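Bench notebook, sorting table
June, continued from the shelf stocktake
Entry by Aranka Kocsis

08.40. Started on the sorting table before the parts came up. The aim is to have one surface where the electrical bits from the Skostitz boxes can be laid out, checked against the list and put into trays or baskets without everything ending up in one heap, as it did last time. The list stands at 785 lines. Plenty of those are duplicates under different names, and I would like to get them merged while the parts are in front of us.

Covered the top with kraft paper and marked it off in squares with blue painter's tape. Did the long runs first and the cross runs after. The paper moved when I pulled the tape tight, so I stopped pulling and laid it down in shorter lengths, pressing as I went. It is less straight but it lies flatter.

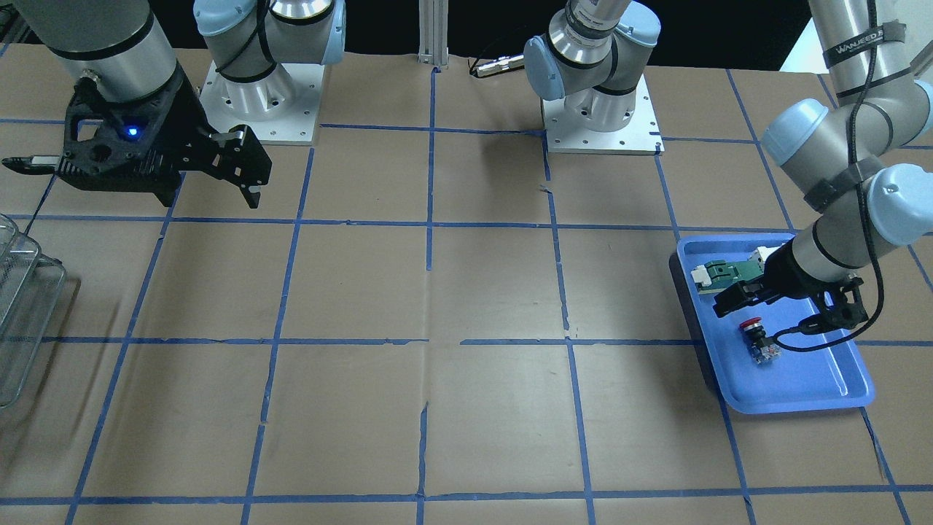
4 min read

Tray position. I want the blue tray on the right for now, with the squares left clear for laying out. Oláh prefers to work with the tray on the left and says he will turn it round whenever it is his turn. Fine by me as long as the lettering on the plan goes by the table and not by the person. Rows are to be lettered from the back, columns numbered from the window side. I have pencilled this on the plan sheet only. I don't want to write on the paper yet in case we shift the tape again.

Rules for the squares, as agreed over tea:

One part to a square, unless it came as a pair.
Nothing goes across a tape line. If it is too long for a square it goes straight to the long shelf.
Parts come out of the tray one at a time, get looked up, and then go down.
Anything without a readable type number goes in the back row and waits.

09.55. First small batch is the control parts. The circuit breakers are easy, they go under protection and there is already a box for them. The push buttons are more trouble. The old Tinditz list has the mushroom-head ones under switches, the newer sheet has them under emergency stops, and somebody has also entered them under panel fittings. I have put them all to panel fittings with a cross-reference from switches. If anyone objects, say so before the labels are printed.

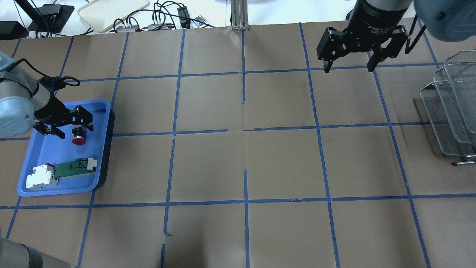
Push button, breaker and a green and white part in the blue tray.

The green and white part has gone down as "electrical, unsorted" until I have had it under the lamp. I don't want to guess from the colour. Last time we guessed we had a row of things labelled as terminals and spent an afternoon taking the labels off again.

Note on laying down: the mushroom heads roll if they are put on their sides. Set them cap down and they stay where they are put. Same for anything else with a round cap.

10.30. Baskets. The wire mesh ones stay at the edge of the table, stacked, and are taken off the stack as needed. I had thought of putting a basket at the end of each row, but that takes too much of the paper and you end up leaning over them. Small loose things fall through the mesh in any case, so screws and washers go in the Fusten tubs. We have 28 tubs with lids. Two more have no lids and I have put those under the bench.

Wrote out basket tags by hand. Card tags on string, tied to the rim. The sticky ones will not hold on wire.
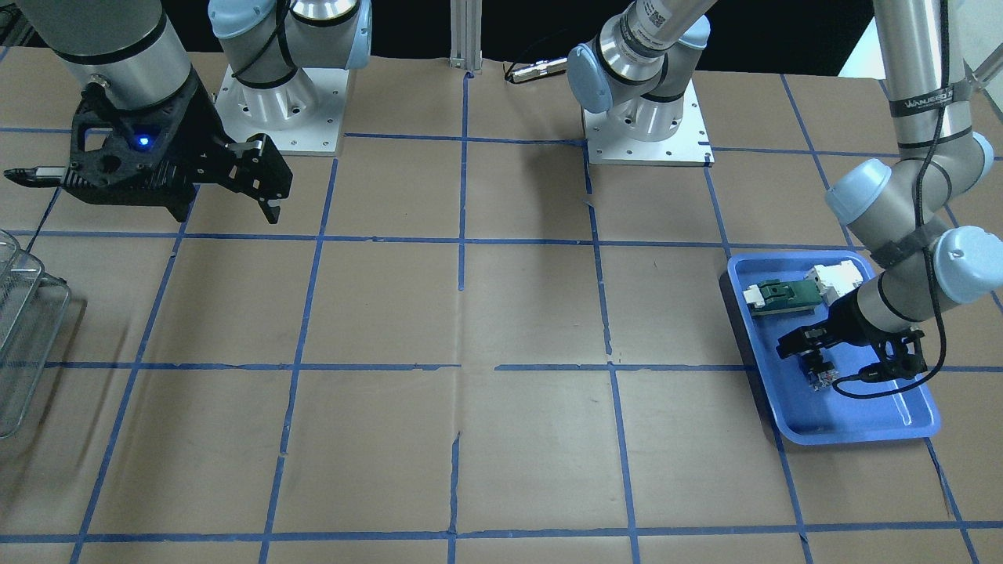

Notebook 2, p. 28

11.15. Went over the squares against the plan. They are not all the same size and the lines wander a bit. For sorting it makes no difference. If we wanted to photograph parts against the squares for scale it would matter, and I'd rather use the steel rule for that and leave the tape alone.

The paper has creased in places. I tried smoothing it with the side of a ruler, which took out the worst of the one I was after and pushed a smaller one along towards the next line. Left it. A small part lying on a crease can rock a little, so use the flat side of the square.

Things to change when the paper is renewed:

Tape the paper down along all its edges before any lines go on.
Mark the line positions in pencil first, with the long rule.
Cut the tape with the knife. Torn ends lift.
Use the wider roll of paper from the store so there is a proper overhang at the front.

Oláh asked whether we should just paint the lines on a board and be done with it. Perhaps later. I would like to work with this for a few more boxes first and find out what size of square we really need. Some of the Tinditz parts are going to want bigger ones. 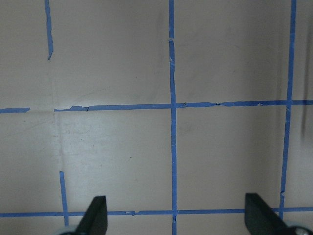 Some of the short lines need finishing too. Where a strip stops partway the two squares run into one, and it isn't clear which of them a part belongs to. For the time being treat an open pair as one large square and write it that way on the plan. I have a part roll of blue tape left in the drawer, enough for the gaps but I doubt enough for a full set of new lines. Put on the order list: painter's tape, blue, 2 rolls. Card tags as well.

12.10. Stopping for lunch. To do after:

Look up the green and white part.
Merge the push button entries and send the new heading round.
Find lids for the tubs, or move them to the paint shelf.
Bring up the next Skostitz box, the one with the string round it.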